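Platbridge Community Board > Local Events > Sandau open day, robot sorting demonstration 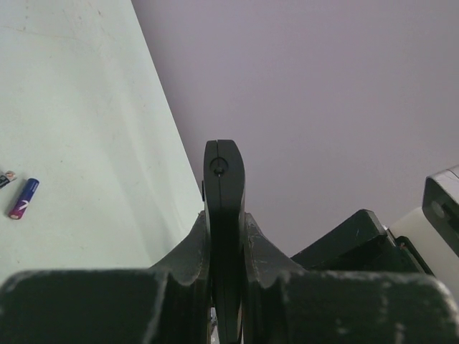
Is advance registration required for the robot demonstration?
Registration is required only for groups of ten or more. Individual visitors may come to the front desk between 10 a.m. and 3 p.m. and will be given a place in the next session.

derner_outreach
Staff
On behalf of the organizers, thank you to all who attended the March open day at the Sandau building. Attendance was 956, compared with 837 the year before. The battery handling demonstration will be offered again at the fall event. Comments on its format are welcome in this thread.

millrow44
My son and I attended the 11 a.m. session. The staff were courteous and the explanation of the gripper was clear. I would respectfully note that sessions of this length leave little time for questions. We were asked to move along after 3.

derner_outreach
Staff
Thank you. The limit of 3 questions per session was set to keep the line moving. It will be reviewed.

Gil_Recycling_Desk
Member
Our office handles household battery drop-off for the district. I must disagree with the choice of task. Picking up AA cells one at a time from a clean table bears little resemblance to sorting as we know it. Our bins arrive mixed, dirty and sometimes leaking. Visitors may have left with the wrong impression.

tpk_lathe
I do not share that view. The program described it as a demonstration of grasping small round objects, and made no claim regarding recycling. A battery rolls, which makes it a fair test.

Gil_Recycling_Desk
Member
The program did say so. The poster at the entrance read "Sorting the Future." My objection is to the poster.

derner_outreach
Staff
The poster wording has been referred to the events office. Gil is invited to propose a mixed-bin session for the fall.

millrow44
Will the parking lot on the north side be open in the fall? It was closed in March and the detour was poorly marked.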